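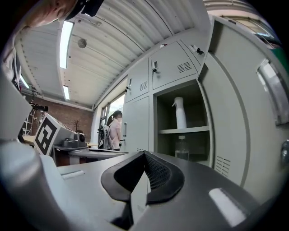
Shared lockers at work fill up with things that belong to no one in particular. A spray bottle goes in because someone wiped a desk and the nearest door was open. A water bottle follows it. A month later the door won't close on somebody's coat, and the coat goes over the back of a chair.

I think every workplace with metal lockers should give up one compartment on purpose. Take the door key away, put the cleaning things in it, and let everybody know that's where they live. The remaining compartments belong to people, one each, and hold whatever those people want.

At the Diteck office in Narville we had 326 employees and 200 lockers when I started. The answer from management was a sign-up sheet, which ran out in June. What helped was smaller. Anong Suksawat on the second floor cleared one compartment in each bank and kept a single spray bottle on the shelf, with cloths underneath. People stopped stashing their own supplies once they knew where to find a full bottle. We got five lockers back on that floor alone.

The shelf matters more than it sounds. A spray bottle needs to stand up. Laid on its side under a pile of bags, it leaks at the trigger, and then there's a ring on the metal that takes a while to scrub out. If the compartment has a shelf, put the bottle on top and leave the space below it alone. Low empty space attracts shoes, so check it.
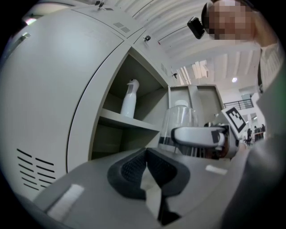
Somkiat Siriwan disagrees with most of this. An open compartment, he told me, is an invitation, and whatever sits in it will be gone by the end of the week. He would lock the supplies up and hang the key on a hook.

We tried that at Prasertsri, where I worked before. The key went home in a pocket four times in one month, and the desks didn't get wiped. I would sooner replace a missing bottle. They cost very little, and a locked one cleans nothing.

Drinks are a separate matter. Water belongs in your own locker or on your desk, away from the cleaner, with your name on it.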